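Pads, Pins and a Trigger: Building a Hand-Held Gripper in a Shared Shop

The Dutesum started on a bench in the shared workshop at Cosham, where its builder rents a shelf and a share of two printers. It is a gripper carried by hand: the user squeezes a trigger, two fingers close, and a camera on the body records the pick. The same fingers are meant to go on a small robot arm later in the year. We talked at the bench for most of an afternoon.

The first question was why the fingers had been redrawn again.

"The old ones flexed at the root," the builder said. "You would close on a bolt and the tips would touch before the middle did. I made the blocks thicker and put the screws into the top edge, where I can get a driver on them without taking the arm apart."

The current version is the 17th. Earlier ones sit in a parts drawer with the version number scratched on the back. The builder keeps the drawing files under the name Zallico, after a linkage sketch that went nowhere but left its folder behind.

Asked about the pivots, the builder was more specific. The first arms ran a steel pin straight through printed plastic. After 600 cycles the hole had gone oval and the fingertips no longer lined up.

"I tried a tighter fit and it squeaked. I tried grease and it picked up dust from the sander. Then I drilled it out and pressed in a brass ring. The ring went past 2000 cycles and I stopped the test there, as I needed the rig for something else."
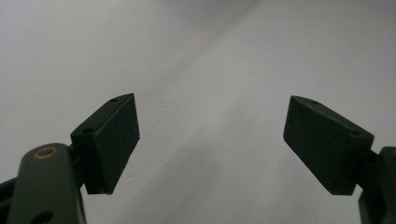
The finger pads at full opening, with a brass-colored ring in the arm link at lower left.

Pressing the rings in took some practice. The builder warms each one with a soldering iron, sets it in the hole, and finishes the job in a drill press with the motor off. Two arms cracked before the hole size was right. The fix was to open the hole slightly in the drawing and add more walls to the print around it.

The return spring is still a problem. With a stiff spring the jaws open fast and the hand gets tired. With a soft one they stop short of full travel.

"I have 16 springs in a bag and I like none of them. The one in there now is from a Sadeghi assortment. It opens all the way if the pins are clean. I'd call that passing for now."

How is the opening checked? The builder holds the tool up against a bare wall, lets go of the trigger and looks at where the tips come to rest. If one side hangs back, that pivot comes apart first.

The arm mount has been drawn but not printed. It will replace the handle with a flat plate and the trigger with a small motor, and the links and pads will carry over unchanged. The builder expects to have it running in May.

"The motor will pull harder than I do. I'll find out which part is the weak one. My guess is the trigger link, and I have a spare of that already printed."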